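Erkside Household Robotics Club

The Erkside Household Robotics Club is a student club at Erkside Technical School, in the town of Trurnberg. Members teach robot arms to do chores. Mostly laundry. It is best known for the Onisa project and for its yearly entry in the Gunnlaugsson Cup, a regional contest for school teams.

History

Started by Signe Zoëga, then a math teacher at the school, as an after-class group with one secondhand arm and no budget. First season was spent on line followers and a can sorter. Neither placed. Kaan Karaca took over as coach when Zoëga moved to the district office, and switched the club to household tasks – his view was that students worked harder on a job they already hated doing at home.

Membership peaked at 30. The club meets from September until the contest in spring, and the room stays open until 8 p.m. in the last weeks.

Onisa project

Onisa is the name of the club's arm software, now in its third version. The first two were written by Vilhjálmur Vídalín while he was a student there, and are still partly in use, comments and all. Version three learns from practice runs driven by hand. A student steers the arm through the task, the run is saved, and the good ones go into training. By the end of last season the club had kept 502 runs. Plenty more were thrown out for bad starts, dropped socks or a late camera.

Tasks so far: opening a washer door, pulling clothes out, closing the door agian. Folding was tried and dropped.

Money comes from a bake sale, a parts grant and the school. Total for last season was 3,570 dollars, most of it spent on motors.

Competition

In the Gunnlaugsson Cup laundry event, each team gets ten minutes and a washer it has not practiced on. Points for the door, for each item moved, and for leaving the machine shut. Top score is 80. Erkside's best finish is second place, under captain Nattawut Wongsuwan. The rules changed the year after and hand steering in the final round was banned, wich hurt several teams. 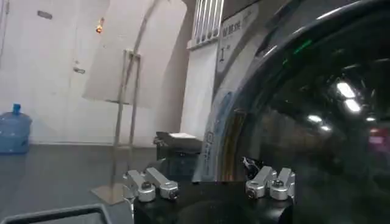

Why does the club practice on a front-loading washer?
The contest uses front loaders only. Their doors swing out to the side, so the arm has to pull and then follow a curve, and the rules give separate points for that.

Reader comments

Grethe Bundgaard: Good to see this page. The can sorter did place though – fourth, in the small schools group. Should be fixed.

kk_trurnberg: Folding was dropped twice. We tried again with towels only.

Former member: Is version two still up anywhere? Need the old gripper settings for my own arm.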